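Been reading up on how my town's water system got built and I'm going to put what I have in one place. Thread.

Fendstead had no public water until 1956. Before that it was wells, cisterns, and a spring behind the feed store that people still talk about like it was holy. My grandmother hauled from it as a girl. She said it tasted like pennies.

The first main ran from the pump house on Fluvbridge Road down to the school. It was 8 inches, cast iron, and most of it is still in the ground. When people on my street complain about brown water, that is the pipe they are complaining about.

The man who drew up the original route was Bonifacio Cifuentes. He was a surveyor, not an engineer, and he did the whole thing on graph paper. The library has the sheets in a flat drawer. You have to ask at the desk and they make you leave your coffee outside.

His drawings are good. Every valve has a number and a distance from something that was not supposed to move, like a church step or a corner of a foundation. Two of the churches have since moved. So have a lot of the trees he used.

The hookup fee was 50 dollars. That was real money for most families and plenty of them said no. You can still see it in the records - whole blocks where only two houses signed up the first year and the rest came in one by one later on.

The ones who held out were mostly people with good wells. I get it. If you had cold clear water in your own yard, why would you pay a monthly bill for the town's?

Then came a dry September and the shallow wells went first. The town clerk's book shows a long run of new accounts after that, a lot of them in the same shaky handwriting. I think she was tired.

Somebody asked me about the tower. The tower is later. The first system had a ground tank on the hill past the cemetery, and the pressure on the high side of town was bad from day one. People on Soylu Street filled the bathtub at night so they would have water in the morning.

There is a letter in the file from a Soylu Street resident that just says "The shower is a rumor." No signature. It was stamped received and put in the folder with the rest.

On the valves. Most of the old ones were made by a company called Prostach. The name is cast into the lids and you can find them if you walk along the curb by the school and look down. Some have been paved over so many times there is only a dip in the road.

The crew knows where most of them are. The ones they don't know about, they find when something breaks. I talked to one of the guys during the last main repair and he said the Cifuentes sheets are still the first thing they check for that part of town. They keep photocopies in the truck.
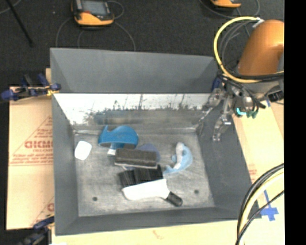

Fendstead, 6/22/25

Spent the morning at the library with the flat drawer again. I was wrong about one thing earlier in the thread. The main did not stop at the school. It went one block past it, to the old creamery, and the creamery paid for that stretch itself.

That explains the odd valve on the corner that does not match the others. It is in the creamery's paperwork and does not show up on the town sheets at all.

Also found the spring. It is marked on the second sheet with a small circle and the word "public." The feed store lot was split up later and the circle lands right under what is now the bank drive-through.

A few people asked about replacing the old line. The town has a plan for the school block and the one after it. Past that there is no money set aside that I can find. If you are on the old main and your water runs brown after a repair, run the cold tap in the tub until it clears and leave the hot alone.

If your family has any of the old hookup receipts, I would like to see them. They were small and yellow, with the account number in the top corner. My grandmother's is missing and I would like to know what block she was counted under.

Next I want to go through the sewer records, which are a lot worse.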